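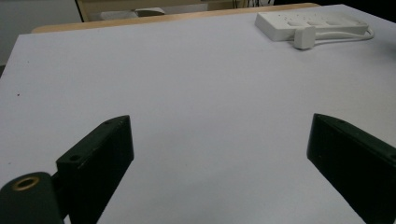

Pale tabletop with a light wood edge strip.

How to read an architecture exhibition without being sold to

Most building shows are put together with help from the firms whose work is on the wall. Keep that in mind when you walk in.

1. Start with the credits panel, usually by the exit. At the Kao gallery in July I found the sponsor, Hillasau, had also designed two of the projects on display. The wall text left this out.

2. Sort built from unbuilt. Renderings and photographs often hang side by side at the same size. Look for a completion date. If there isn't one, treat the project as a drawing.

3. Question the numbers. One label gave a floor area of 2,248 square meters. The plan beside it added up to 902. Siham Hakim, the curator, told me the larger figure covered a second phase. Fine, but say so on the label.

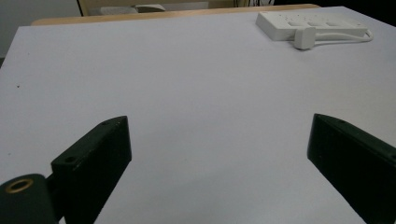

4. Be wary of "100 percent recycled." Ask which part. A facade panel is a small share of a building, and the concrete frame behind it rarely gets a label of its own.

5. Check the models for context. A tower shown on a bare base has no neighbors to put in the shade. Find the street on a map before you decide you like it.

6. Buy the catalog last, if at all. Flip to the essays and see who wrote them. Ziad Moussa's was decent. The other one was a press release with footnotes.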